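Volunteer House Safety Check: Bikotora
Filled in on site, November 10, 2019
Checked against the host's own pre-arrival list (Tradari placements, version 2)

How to read this: the item comes first, then OK, NOT OK or CAN'T TELL, then my comment. I used CAN'T TELL a lot. A host saying "yes, we have that" did not get an OK from me unless I saw the thing.

1. SLEEPING ROOMS

1.1 Two ways out of each room. NOT OK.
The list says the window counts as the second way out. The window in the back room has bars on it, screwed in from outside. I asked for a screwdriver and it took a while to find one.

1.2 Smoke alarm, tested. OK in the front room, CAN'T TELL in the back.
The back room alarm has a green light. The test button did nothing when I held it down. I was told it "only works with real smoke."

1.3 Bunks fixed to the wall. OK.
Good solid brackets. Credit where due.

1.4 Number of beds matches number of volunteers. NOT OK.
The placement page says 8 people. A mattress behind the door is not a bed.

2. WATER AND KITCHEN

2.1 Drinking water source known and tested. CAN'T TELL.
There is a 2000 liter tank on the roof. I was shown a test sheet from February with no lab name on it. Until there is a newer one, boil it or buy it. The placement page calls the water "fresh from the mountain," and that may be so, but it goes through the tank first.

2.2 Gas bottle outside, hose in date. NOT OK.
Bottle is outside, fine. The date on the hose has worn off.

2.3 Fire blanket or extinguisher within reach of the stove. OK.
Needle in the green. It was hanging behind the aprons, so move the aprons.
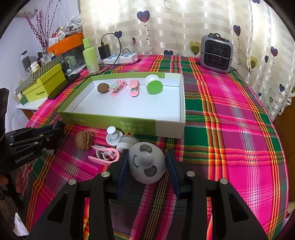

2.4 Fridge closes and stays cold. OK.
No thermometer inside, so I used mine. Passed with room to spare.

2.5 Food store closed against rats. CAN'T TELL.
Lids on everything the day I came. Ask the volunteers what it looks like when nobody is coming to check.

3. GETTING THERE AND GETTING AROUND

3.1 Pickup from the bus stop arranged in writing. NOT OK.
"Someone will be there" is what the email says. I waited, then walked. It's uphill.

3.2 Seat belts in the project van. NOT OK.
Front seats only. The driver says the road is too slow for it to matter. I don't agree and neither should your insurer.

3.3 Life vests on the boat to Nijs. OK, with a comment.
Enough vests on board, all stowed under a locked bench. The key was on shore. I have marked this OK because the question on the list only asks if there are vests. Somebody should rewrite the question.

3.4 Motorbikes not offered to volunteers. CAN'T TELL.
Officially no. There were helmets in the hall.

4. MEDICAL AND EMERGENCY

4.1 First aid kit complete. NOT OK.
Plenty of bandages, no gloves, and burn gel past its date.

4.2 Nearest clinic known, with real opening hours. NOT OK.
The welcome sheet gives Clemach as the nearest clinic, open day and night. I went at lunch and it was shut.

4.3 Emergency fund held in cash at the house. CAN'T TELL.
The sheet says 600 dollars in the lockbox. The lockbox is there. I wasn't offered a look inside, and I did ask.

4.4 Phone signal. OK at the gate, NOT OK in the house.
The house radio is supposed to cover this. It was charging in a room with no power until evening.

5. WORK AND COMMON AREAS

5.1 Tools stored and handed out with instruction. NOT OK.
Machetes on an open rack by the porch. Instruction was described to me as "common sense."

5.2 Porch rail firm. NOT OK.
Leaned on it, regretted it.

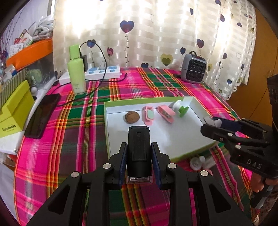
Tray on the striped tablecloth, with a walnut and two pink clips.

5.3 Outside lighting to the toilets. CAN'T TELL.
Lamps are up. The power was off, so see 4.4.

5.4 Wiring covered, no open junctions. NOT OK.
One open box over the laundry sink. This one should be fixed before anyone else moves in, whatever happens with the rest.

OVERALL
I would not send a first-time traveler here yet. The people were kind and the work seems real, but kindness isn't on the list. Window bars, van belts, the vest key and the open junction box come first. The host has promised all four by February, and I'd like photos plus a second visit before changing any marks.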